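**Ticket 441 - Paper jams, upstairs printer**

Hi Rekha, thanks so much for your patience with us, and sorry this one has dragged on since May! 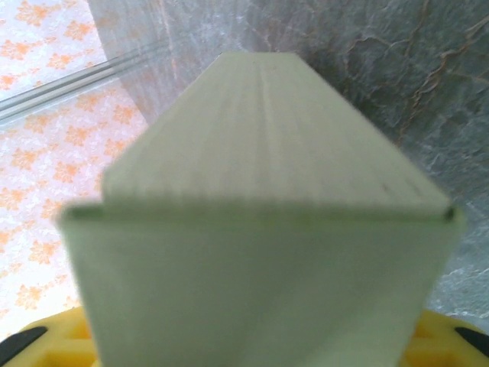

## What we tried

- Cleaned the feed rollers (twice, as the first cloth left fluff behind)
- Moved the Nirko driver back 2 versions - no change
- Printed 55 pages from the lower tray, with 3 jams, all near the end

## Next

Please set the tray guides a touch wider and try the Kumeck invoices again. I'm at my desk until four.

Sneha Kanaujia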